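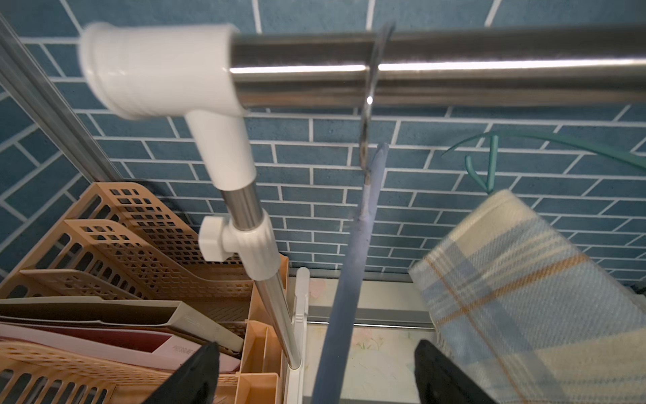

Our studio sits over a hardware store on Fullton Street, and the back corner was the last part of it to get sorted out. For the first year it held boxes and a broken chair. In April we cleared it and turned it into the place where clothes, samples and paperwork go when people come in. The rail is a plain steel one with white plastic joints, and the upright has a white clamp with a knob on it, for tightening by hand. Most days it carries whatever we are working with. The plaid piece on the teal hanger, cream with light blue stripes and thin orange lines, is the sort of thing that ends up there, and so is the long blue-gray strip on the metal hook.

The notes below go through the corner bit by bit. Several people who rent the studio have asked what we used and how it went together.

The rail
It is sold as the Drillach single rail. It came flat in one carton, and it took two of us to put up. One person can do it, but the upright wants to lean until the base bracket is tight. Do the base first, then the upright, then the elbow and the top rod.

Hooks and hangers
The hangers are a mix from several households. Anything wide goes on a hanger with a long arm so it doesn't crease in the middle. Straps and narrow pieces go on the thin metal hooks, which slide along the rod easily. We keep 14 hooks in a jar on the windowsill and put out only what the day needs.

The wall
Dark blue-teal brick pattern with white lines. We looked at plain white and at a light gray, and picked this one because pale fabric is easy to see against it. Wipe it with a damp cloth. Do not tape anything to it.

The file organizer
Tan-orange plastic with holes in the sides. It came from the Magbanua office sale. The slanted tiers are for booking forms and folders, and the small orange bins are for clips, tags and safety pins. Loose sheets pile up in front of it during the week and get filed when the studio closes. If you leave papers behind, look there first.

Floor and light
The floor is painted board, two coats. Light comes from one ceiling fixture and a Terkivix lamp that can be moved. After four in the afternoon you will want the lamp on.

What it cost
The whole corner came to 2,760, of which 800 was the wall. The rail and hooks were the cheapest part. Painting the floor we did ourselves over two evenings.

Using the corner
It is included with any booking. Please take your own pieces off the rail before you leave and put the empty hangers at the left end. Heavy winter coats should go on the pegs in the hallway.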